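第四章 示教数据采集的作业规范

最后更新：4月

学习目标

学完本章后，应当能够：
说明手持夹爪采集与遥操作采集在规范要求上的区别；
按顺序完成采集前的场地检查和设备检查；
写出一份可以执行的任务说明；
判断一条记录应当保留、标记还是作废；
处理涉及住户、访客和采集员本人的隐私问题。

引例

Plumska 是一家做家务机器人软件的公司，产品线里有一项整理客厅的功能。项目开始时，负责数据的 Drita Vasić 手里只有一页说明，上面写着“把沙发整理好，动作自然”。三名采集员拿着同样的设备，进了同样的房间，交回来的记录却差别很大。第一名采集员把靠垫竖起来靠着靠背，第二名把靠垫平放成一摞，第三名先把所有东西挪到地上，再一件一件放回去。三种做法单独看都没有错，放在一起训练，模型学到的动作就在几种做法之间摇摆。

Vasić 后来重写了说明，把“整理好”拆成了可以检查的几条：每件物品最后放在哪里，哪一面朝外，允许用几次抓取，什么情况算失败。说明从一页变成了四页，作废的记录却明显减少。她在复盘材料里写道：“我们原来以为缺的是采集时间，缺的其实是定义。”

本章讨论的就是这类定义，以及围绕它们建立起来的作业规范。书中所用的条款以 Tostwood 的内部规程为底本，经 Lappalainen 的培训部门修改，供教学使用。读者所在单位若有自己的规程，应以本单位规程为准；若涉及国家或行业的强制性标准，强制性标准优先于本章的任何条款。

4.1 适用范围

本章的规范适用于在住宅、样板间和模拟住宅环境中，由人手持夹爪完成操作并同步记录的采集工作。采集过程中没有机械臂参与运动，因此第三章关于急停、安全围栏和速度限制的内容大部分不适用。但这不等于没有风险。采集员要背着设备弯腰、下蹲、转身，手里拿着夹爪，视线又集中在操作对象上，绊倒和磕碰是最常见的两类事故。线缆、支架和临时放在地面上的器材，都应当按危险源对待。

以下情形不属于本章范围：操作明火、热油、刀具和带电设备；接触药品和强腐蚀性清洁剂；有儿童参与的操作。这些工作需要单独的风险评估，见第七章。

4.2 角色与职责

一次采集至少有两个角色：采集员和场地负责人。小型项目中可以由一人兼任数据核查员和场地负责人，但采集员不得兼任其他角色。原因在于采集员在操作中无法同时观察周围环境，也不适合评判自己刚刚完成的记录。

采集员负责按任务说明完成操作，发现异常时口头报告并停止。采集员有权在任何时候停止，不需要事先征得同意，事后补充说明即可。

场地负责人负责检查场地，管理线缆和器材的摆放，控制人员进出，并在每次操作之间把物品恢复到规定的初始状态。

数据核查员负责检查记录的完整性，决定保留、标记或作废，并把反复出现的问题反馈给任务说明的编写者。核查员不修改记录本身。

Reijo Karppinen 在 Lappalainen 负责培训采集员多年，他对角色划分的要求很严。他带的班上有一项固定练习：让学员一边操作一边回答旁人的问题，然后回看记录。大多数学员在回答问题时，夹爪会停在半空，或者抓取位置发生偏移。练习做完以后，关于“采集期间不得与采集员闲谈”的规定一般就不用再解释了。

4.3 采集前的场地检查

场地检查由场地负责人完成，采集员复核。检查按由远到近的顺序进行：先看房间的出入口和通道，再看操作区周围，最后看操作对象本身。

通道。从操作区到最近的出口应当有一条可以直接走过的路线，路线上不放箱子、支架和电源线。采集员背着设备时，转身所需的空间比平时大，通道宽度应按背着设备的状态试走一次。

线缆。固定设备的线缆应当沿墙走，必须横穿地面时用压线板盖住。随身设备的线缆应当收短，垂下的部分不得低于膝盖。夹爪连接线要留出手臂完全伸展所需的长度，但不留多余的环。

地面。瓷砖、石材和打蜡地板容易打滑，也容易反光。打滑的问题用鞋来解决，采集员一律穿防滑软底鞋，不穿拖鞋，不赤脚。反光的问题在光线检查时处理。

光线。视觉标记依靠清晰的黑白边界来识别，直射阳光和强反光会使一部分标记无法读取。拉上窗帘或换一个时段通常就够了。不要在两次操作之间随意开关灯，需要改变光线时，应当作为新的一组记录。

操作对象。对照任务说明中的物品清单逐件核对，清单上没有的物品移出操作区。软物品（靠垫、毯子、衣物）要检查有无脱线和松动的拉链头，以免钩住夹爪手指。

4.4 设备检查

设备检查在每天开工时做一次，每次更换电池或重新连接线缆后再做一次。检查项目如下。

夹爪手指开合顺畅，两侧同时到位，表面没有残留的胶和纤维。
标记方块固定牢靠，各面平整，没有污渍、划痕和翘角。方块松动后即使重新装好，也必须重新标定。
背带左右长度一致，扣具扣紧，采集员弯腰时设备不前移。
头部相机固定后，采集员目视双手，确认两只夹爪在常用的操作范围内都能被拍到。
左右夹爪没有拿反。左右对调的记录从外观上不容易发现，在核查阶段却要花很多时间。
存储空间和电量足够完成整组任务。电量低于百分之33时不得开始新的一组。

标定用的标准动作共21秒，包括双手静止、双手交叉、左右分别开合和原地转身。标准动作必须完整录入每组记录的开头。中途被打断的，从头再做，不得拼接。

4.5 任务说明的编写

一份合格的任务说明应当让没有参加过讨论的采集员也能做出一致的动作。它至少包括初始状态、目标状态、允许的动作、失败的判定和结束的标志。

初始状态要写到物品的位置和朝向。“靠垫散放在沙发上”不是初始状态，“两只靠垫平放在坐面中部，上下部分重叠”才是。初始状态可以有多种，每种给一个编号，由场地负责人按表轮换。不要让采集员自己布置初始状态，人会不自觉地布置成容易操作的样子。

目标状态要写成可以用眼睛检查的条件。“整齐”“美观”“舒适”这类词不得单独使用。可以写“靠垫底边接触坐面，背面接触靠背，左右两只之间不重叠”。

允许的动作包括抓取、推、拉、翻转和双手协作。软物品通常需要双手完成：一手固定，一手移动，或者两手分别夹住两侧同时提起。任务说明应当写明是否允许用手臂或身体帮忙。多数任务不允许，机器人没有对应的部位，这样的动作学了也用不上。

失败的判定要具体到次数和结果。例如，物品落地一次，允许拾起后继续，并作标记；落地两次，作废。夹爪空夹后立即重试的，不算失败，应当保留，这类记录对训练纠错动作有用。

结束的标志是双手离开物品并静止两秒。没有结束标志的记录，核查时无法确定任务是否完成。

4.6 操作姿势与动作要求

采集员站在或跪在操作对象正前方，双手处于胸部以下、膝盖以上的范围。沙发、床和矮柜的高度偏低，长时间弯腰对腰部负担较大，连续操作不得超过10分钟，之后应当休息并活动。

双手接近物品时放慢，移动过程中保持匀速，放下之前再次放慢。不要为了追求速度甩动物品，也不要为了显得像机器人而刻意做出一顿一顿的动作。采集的目的是记录人用夹爪完成任务的方式，过快和过慢都会降低记录的价值。

两只夹爪上的标记应当尽可能面向相机。翻转靠垫时标记容易被靠垫遮住，短时间遮挡可以接受，连续遮挡超过三秒的要作标记。遇到较大的软物品，可以先用一侧夹爪压住近端，再用另一侧从边缘进入，这样遮挡时间较短。

图4-1 双手持夹爪在沙发前操作，坐面上有橙色靠垫和一只浅薄荷绿色靠垫。两侧夹爪均装有带黑色方形标记的白色方块。

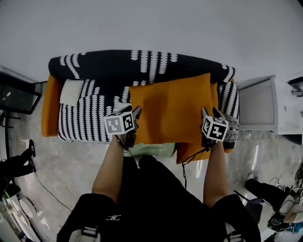 4.7 隐私与知情同意

住宅环境里的个人信息比多数人预想的多。墙上的照片、桌上的信件、药盒上的标签、电脑屏幕、门牌和钥匙，都可能进入记录。头部相机的视野随着采集员转头而变化，仅仅清理操作区是不够的。

规程要求在采集前完成以下工作。

与住户签署书面同意书。同意书应当写明记录哪些房间、记录的内容、保存期限、谁能查看，以及怎样撤回同意。撤回同意不需要理由。

请住户自己收起带有个人信息的物品。场地负责人可以提醒，但不代替住户翻动抽屉和柜子。无法移动的，用不反光的布遮盖。

关闭或遮住屏幕。镜子和玻璃也要检查，它们可能映出采集员的面部，或者映出没有签署同意书的人。

告知同住者和访客。采集期间有未签署同意书的人进入房间，场地负责人应立即喊停，这一条记录作废，不作剪辑保留。

采集员本人也受保护。手臂上的疤痕、文身和饰物都可能使人被认出来。采集员有权选择穿长袖，有权要求删除自己参与的记录。采集时摘下戒指、手表和手链，这项要求同时也是为了避免钩挂。

Iraís Becerra 曾为 Zaker 审查同意书，她提出的一条修改后来被写进规程：同意书必须用住户日常使用的语言书写，并且留出至少一天的阅读时间，不得在设备已经搬进门之后才请住户签字。她的理由是，人在这种时候很难说“不”。

4.8 记录的核查与处置

每组记录满100条时进行一次集中核查，不满100条但当天收工的，也要核查。核查结果分为三种。

保留：符合任务说明，标定完整，标记可读，无隐私问题。

标记：存在已知的偏差，但仍有使用价值。标记时必须写明原因，只写“一般”或“不太好”的，视为没有标记。

作废：不符合任务说明且无法归类，或者存在隐私问题。因隐私问题作废的记录必须从所有存储位置删除，并登记删除时间和执行人。因质量问题作废的记录可以保留到项目结束，用于分析原因。

核查员不应当只看结果。一条记录最后的状态完全符合要求，但过程中采集员用膝盖顶了一下靠垫，这条记录仍应按规程处理。反过来，过程规范而结果略有偏差的记录，往往比前者更有用。

Leena Juntunen 在 Tostwood 主持核查工作时，要求核查员每周互换一部分记录，独立判断后再比较。结论不一致的条目不由上级裁定，先回到任务说明，看是哪一句话可以有两种理解。多数分歧到这一步就能找到原因，随后修改的是说明，已经作出的判断也要按新的说明重新检查。

4.9 规范的修订

规范需要修订，但不能在一组任务进行到一半时修订。发现条款有问题，先记录，完成或终止当前组，再发布新版本。每条记录都应当能查到它所依据的规范版本。版本号写在任务说明的首行，由场地负责人在开工时朗读一遍，录入标准动作之前的语音。

口头约定不算修订。Theerawat Chaimongkol 在一次项目审查中发现，同一任务的后半部分记录里，靠垫全部换了朝向，文件中却找不到任何变更。追查下去，是某天上午十点的一次闲谈中有人说“拉链朝下更好看”，其他人就照做了。这批记录最后没有作废，但全部补做了标记，花费的时间超过了重新采集。

本章术语

手持夹爪：由人手握持并操纵、结构与机器人末端夹爪相近的采集工具。
视觉标记：带有规则黑白图案的平面标志，用于从图像中计算物体的位置和姿态。
初始状态：操作开始前，全部相关物品的位置和朝向。
空夹：夹爪闭合时未夹住目标物品。
组：在同一规范版本、同一场地和同一光线条件下连续完成的一批记录。

思考与练习

1. 为“把毯子叠好放在沙发一端”编写一份任务说明，写明初始状态、目标状态、允许的动作、失败的判定和结束的标志。与同学交换，各自按对方的说明操作一次，记录理解不一致的地方。

2. 选择一个你熟悉的房间，按4.3节的顺序做一次场地检查，列出需要处理的危险源和处理办法。

3. 采集员在操作中碰倒了一只杯子，杯子没有破，也不在物品清单上。场地负责人、采集员和数据核查员各应当做什么？

4. 引例中三名采集员的记录是否都应当作废？说明你的判断依据，并指出还需要了解哪些情况。

5. 住户在采集结束一周后要求撤回同意，而部分记录已经用于训练。查阅你所在单位的规程，写出处理步骤；规程中没有规定的，提出一条建议条款。

下一节从任务说明的第一项，即初始状态的编号方法讲起。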